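3.2 Contact-aware placement of hanging objects

The planner described in Section 3.1 returns a collision-free path to a pre-placement pose. For hanging tasks this is where most of the difficulty starts. A mug that is to be hung on a peg must be brought into a pose where the inside of the cup and the peg overlap, and the margins are small compared with the error of the pose estimate. A planner that treats every contact as a collision will reject the goal. A planner that ignores contact will press the mug into the stand.

We handle this by splitting the motion into two phases with separate controllers. In the transit phase the arm follows the planned joint trajectory under stiff position control, and the grasped mug is modelled as part of the gripper. In the insertion phase the planner is no longer queried. The arm is switched to Cartesian impedance control, and the reference pose is updated from the estimated relative pose between the mug and the peg. The switch is made when the mug origin enters a cylinder of radius 80 mm centred on the peg axis.

During insertion, stiffness is set to 500 N/m in the two horizontal directions and is lowered along the peg axis in proportion to the measured contact force. Orientation is regulated about all three axes, with the rotation about the peg left compliant, as the angle of the handle has no effect on whether the mug hangs. Because the fingers grasp from inside the cup, they occupy part of the volume the peg has to pass through. The finger geometry is therefore included in the signed distance field of the mug and is updated with the measured finger width at each control step.

Figure 1 shows the arrangement of arm, mug and stand. The stand has a round base and a short wooden peg, and it is not fixed to the table. A horizontal force applied to the peg can therefore shift or tip the stand, which places an upper bound on the lateral stiffness.

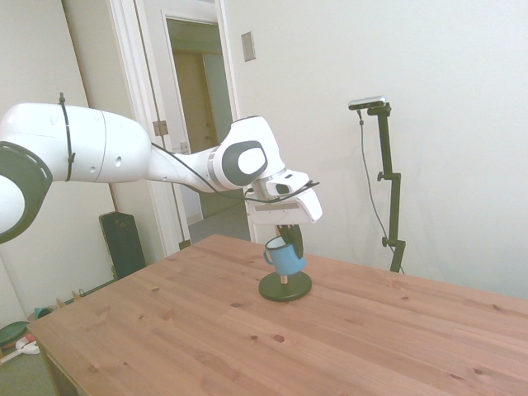
Figure 1. Mug hanging task. The gripper fingers are inside the enamel mug, which is tilted slightly on the peg with the base of the stand flat on the table.

3.3 Release and verification

Release is treated as a separate skill, as opening or closing the fingers inside the cup can move the mug even when the insertion has gone well. The controller first reduces the commanded force along the peg axis to zero over 3 s while holding the orientation. The finger width is then changed in small steps. After each step the estimated external wrench is compared with the wrench expected from the remaining weight of the mug. If the difference exceeds a threshold, the step is reversed and the reference pose is moved along the direction of the residual force before another attempt is made.

Once no contact is detected on either finger, the hand is withdrawn along the axis of the cup. The withdrawal path is the straight line that keeps the largest clearance to the rim. We tested a version in which the path was planned again from the current joint state, but the sampling-based planner would at times return a path with a large wrist rotation close to the rim, and this version was dropped.

Verification uses the point cloud of the workspace after the arm has moved clear. The mug model is registered against the segmented points, and the placement is accepted if the lowest point of the model lies above the base plane of the stand and the peg passes through the opening. Enamel surfaces gave patchy depth returns in our set-up. To limit the effect of missing points, the registration is initialised from the last pose held by the gripper, and points on the rim are given a higher weight than points on the wall of the cup. A placement is reported as uncertain when fewer than 85 per cent of the sampled rim points have a match within tolerance. Uncertain placements are passed to the recovery behaviour of Section 3.4 and are counted as failures in all results.

All phases are implemented as nodes of a single behaviour tree. Force thresholds and stiffness values are read from the task file at start-up and are held fixed within a trial.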